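# Flerkwood, my little home file server

Notes to self, mostly, but you're welcome to borrow whatever's useful! Last tidy-up of this file: 9/29/18.

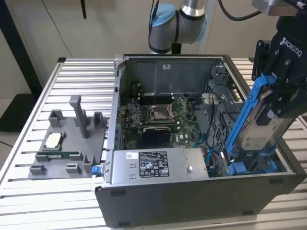 ## What it does

Flerkwood keeps the family photos, my recipe scans and a music folder that has grown to almost 600 albums (I blame the thrift store). Everything gets copied nightly by a small script I call `trutance`, which lives in `/scripts`.

## Setup

1. Copy `settings.sample` to `settings.txt` and fill in your own folders.
2. Run `trutance --dry` first, please. I skipped it in May and spent an evening sorting duplicates.
3. Happy with the list? Run it again without the flag.

## Stuff to know

- Old copies are kept for 12 days, then deleted.
- The job starts at 11 at night, so don't be mid-upload!
- File names with an apostrophe still trip it up. Working on it.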